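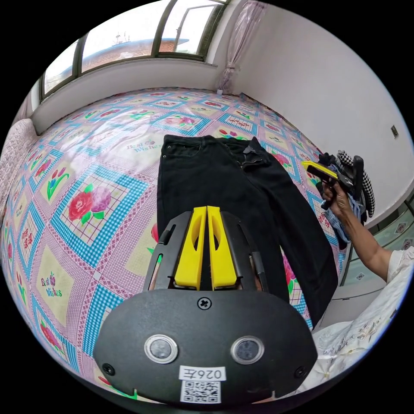 # Let Warumley Cut the Dividend

May 20, 2020

Warumley reports next month, and most of the talk I hear from other shareholders is about the dividend. They want it kept. Some of them want a promise that it will be kept. I own the stock, I have owned it through two bad stretches already, and I think the board should suspend the payout in June and say so in one plain sentence.

The company sells clothes. It runs 177 stores, nearly all of them in strip centers, and for most of this spring nearly all of them have been closed. Rent is still due on a good share of those locations. The online business is growing, but it was small to begin with and the margins on it are worse, because every order has to be picked, packed, shipped and quite often shipped back. A company in that position needs its cash.

The argument for keeping the dividend goes like this. Warumley has paid one every quarter for a long time. Income investors hold the stock for that reason. If the payment stops, they sell, the price drops, and management looks like it has lost control. Better to pay it, even if it means drawing on the credit line, and hope that sales come back by fall.

I understand the appeal. I like getting the deposit too. But look at where the money comes from. In a normal year the dividend is paid out of what the business earns. This quarter it would be paid out of borrowed money, and the borrower is us. The shareholders own the company that owes the bank. Taking a loan at the company level so that we can receive a check at the personal level, and then paying tax on the check, is a poor trade.

There is also the matter of what the market already believes. The stock fell through its 200-day moving average in the winter and has not been close to it since. The yield on the screen looks enormous, and a yield like that is a forecast. Buyers are saying they don't expect to be paid it. If the dividend were considered safe, somebody would have bid the shares up long ago to collect it. The people warning that a cut will crush the price are describing something that has mostly happened.
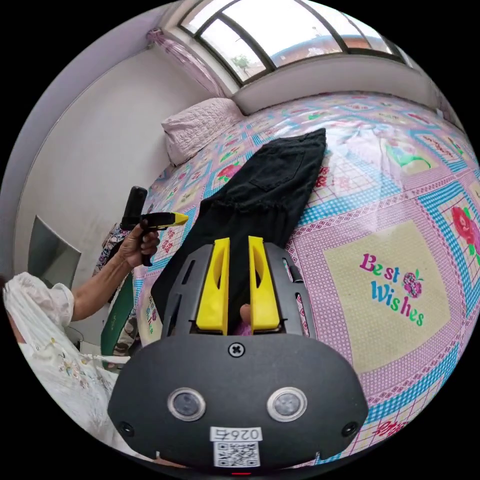 Ellwood went through this in a different industry and handled it badly. It makes packaging, it had a weak year, and the board decided to protect the dividend at all costs. It put off maintenance at two plants. It sold a warehouse and leased it back. It paid the dividend for four more quarters, and then it cut it anyway, with more debt and older equipment than when the trouble started. Anyone who bought for income during that year got four payments and a much larger loss on the shares.

Clustine did the opposite. It suspended early, took one very ugly day in the market, and used the cash to pay down the notes that were coming due first. When business improved it brought the dividend back at a lower rate, 3 percent, and has raised it since. I sold my Clustine on the ugly day, which I mention so that no one takes me for a person with perfect timing. It was the wrong decision, and I made it for the same reason Warumley holders are upset now. I had come to think of the dividend as the reason for owning the stock.

I know that two companies don't prove anything. You can find cases where a board held on, kept paying through a slump and came out fine. Those tend to be companies with little debt and steady demand, such as utilities and food. A clothing chain with closed stores is a different animal. Nobody needs new jeans this month, and the spring goods that didn't sell will have to be marked down or written off.
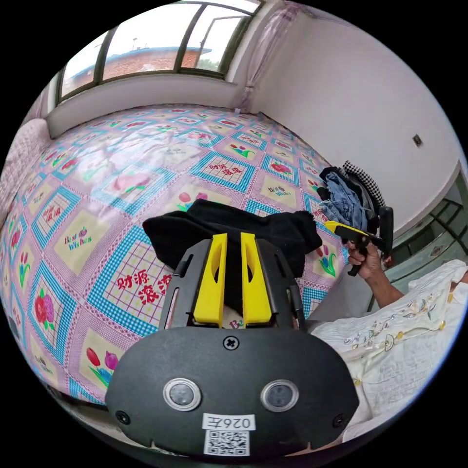

*Black cloth on a sheet with pink-and-white gingham squares.*

Inventory is the part I would watch in the June report, more than the sales figure. Everyone knows sales will be terrible. What matters is how much unsold stock is sitting on the books and at what value. If management still carries it near cost, there is another charge coming later in the year, and paying a dividend ahead of that charge would be reckless.

Some holders have told me they'd accept a smaller dividend as a compromise. I would rather see it go to zero for a while. A half payment keeps the question open every quarter – will they hold it, will they trim it again – and it still drains cash. A clean suspension ends the guessing, and the board can spend its time on leases and suppliers.

Retirees who count on the income have a real complaint, and I don't want to wave it away. If that is your situation, it may make sense to hold less of this stock, or none. Tellus, the fund where I keep the money I can't afford to lose, owns short-term bonds and pays very little, and I sleep fine with it. Warumley belongs in a different pile. It's a bet that a decent retailer will still be open in a few years, and I want its cash spent on making that happen.

I'll be voting my shares that way, and I plan to hold them if the payout is suspended. If the dividend is declared as usual in June, I'll take the check and start selling.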